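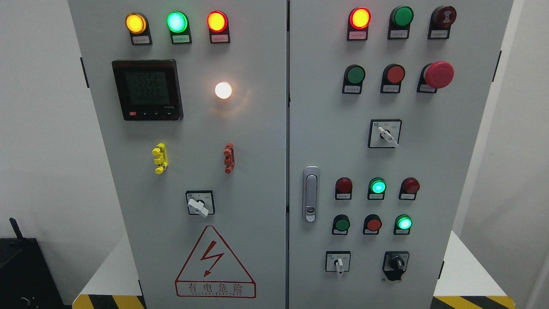 Clistitach says a panel with three lamps lit across the top must be in fault, and asks why anyone would leave it running. Fair question. Short thread on reading a low-voltage cabinet door from the outside.

Yellow, green and red in a row on an incoming section are usually phase lamps. One per phase, all lit when all three phases are live. Red in that position is a phase color and carries no alarm meaning. Check the tags under the lamps before you assume either way.

If one of the three is dark, suspect the lamp first, then its control fuse, then the phase. The meter settles it in a few seconds. Three voltage rows on the LCD, one per phase. If all three rows agree and a lamp is out, order a lamp.

Readings in the low 220s are phase-to-neutral on a 380/220 or 400/230 system. Press the arrow key to page over to line-to-line and you should see that figure times 1.732. If the ratio is off, look at the meter's wiring mode before blaming the supply.

Small differences between phases are normal. I log the spread and leave it. On the Joridon job I stopped writing down the last digit altogether, as it changes while you hold the pen.

What I do write down, per door: lamp states, three voltages, three currents, selector position, energy register. The register at Prenero read 1,099 on the first visit and 1,381 on the second. That makes 282 on the display. Multiply by the CT ratio if the meter is set to show secondary values. Half the arguments over metering come from skipping that step. 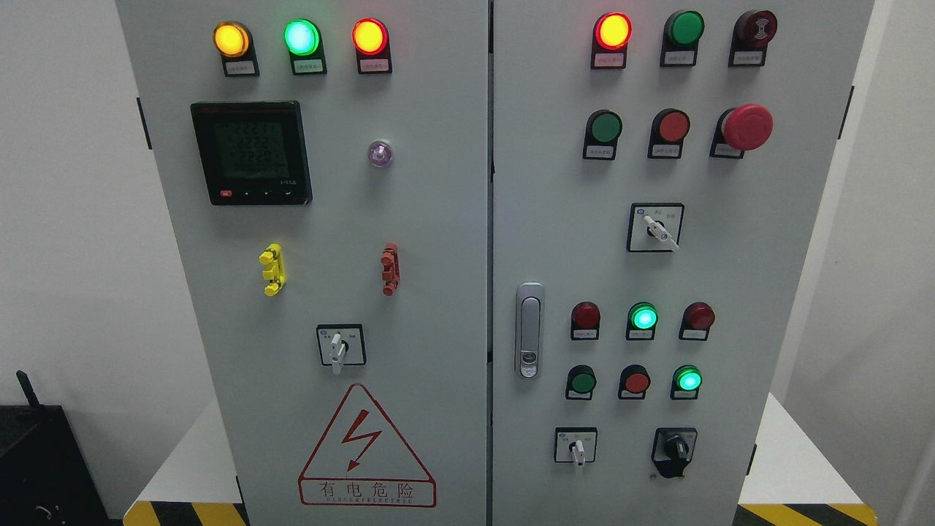
Selector position goes in the log as the word on the plate, never as "left" or "down." Handles get refitted a quarter turn out after maintenance, and then the log is wrong for a year.

Push buttons: a flush head takes a deliberate finger. A mushroom head can be hit with a palm. Emergency stops normally latch and need a twist or a pull to release. If a start button does nothing, check the mushroom head first. I have driven out on a Wednesday to twist one.

The lightning triangle applies with the selector at off, too. Off on a control selector does not isolate the incoming side. Open the upstream isolator, lock it, prove your tester, test dead, prove the tester again.

Lamps are not a test for dead. A dark lamp tells you a lamp is dark.

Son asked for the log sheet. It is one page, 2 columns, one door per column. I will post it once I have fixed the units on the current row.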